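Landness Small Projects Fund
Progress report no. 2: two-arm table, Wenville Shared Workshop
4 May 2019

Hello again! Quick recap for anyone who didn't see my first report: you gave me money to build a table in our shared workshop where two robot arms can practice putting things away, with fruit as the practice load. The arms are bolted up, the grid is down, and we're at the stage where I spend my evenings moving strawberries.

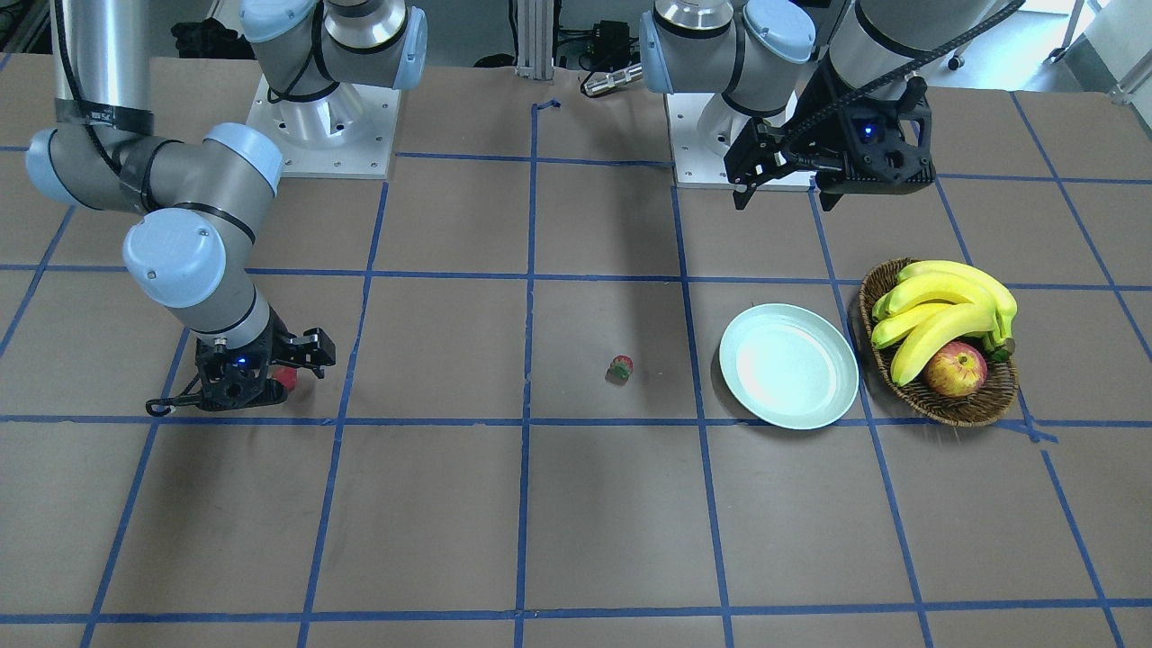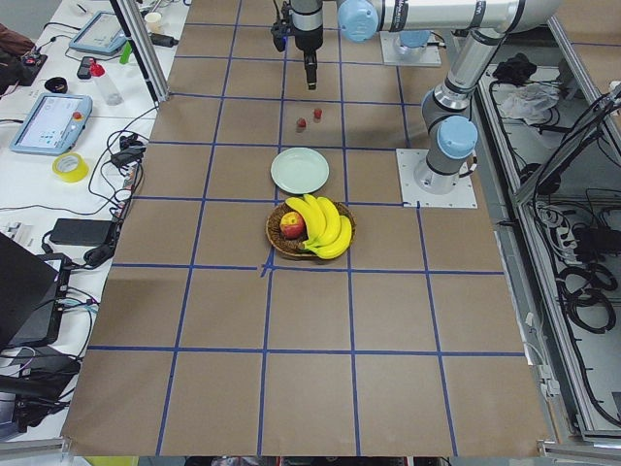
Laying out the grid in blue tape ate a whole weekend, which was not in my plan. I wanted squares I could call out by number, so that when a pick goes wrong I can write down which square it went wrong in. My first attempt drifted badly toward one side and I pulled it all up and started over (the tape bill is in the receipts, sorry). The lines still aren't perfect, but they're good enough to set a plate down in the same spot every time, and that's all I need from them.

Now for the money. The grant was 2,000 dollars and I've spent 685 of it since the last report. Most of that went on the Morin mounting plates and the bolts to go with them, and then there was cable, tape, a replacement power supply and a frankly silly amount of fruit. I had put the fruit under "sundries" but your form doesn't have sundries, so it's under "materials" and I hope that's okay! The arms are on loan to the workshop and cost the project nothing.

How are they doing? Better than I expected with strawberries and worse than I expected with bananas. Last week I ran 77 strawberry picks, moving one berry at a time to the plate, and 14 of them failed. Most of the failures were the berry rolling away just as the fingers closed. A few were squashed, and I'm counting those as failures even though technically they did reach the plate. I slowed down the last bit of the approach after that and it feels gentler, but I haven't done a proper run with the new setting yet, so no number for you.

Bananas are another story. A bunch is heavy on one side, and if the arm grabs it anywhere but near the stems it swings around and slips. I'd like one arm to hold the basket steady while the other does the lifting, and for that the two of them have to share the middle of the table without bumping into each other. At the moment I only let one move at a time. I'm using the Wornska planner for this part and I'm still learning my way around it - the manual is long and I keep going back to the same four pages.

Things I said I'd do and haven't: the cable tidy (I know, I know) and the written setup guide for other workshop members. The guide is half drafted. The cables I keep putting off, and I'd like to get them into proper trunking before we have visitors.

Plan for June is two-arm work with the basket, a longer strawberry run with the slower approach, and finishing the guide. I'd also like to move the open evening back by two weeks if that's all right with you. Let me know and I'll change the poster before it goes to print. Receipts are attached in date order, except the one for the bolts, which I've asked the shop to send again.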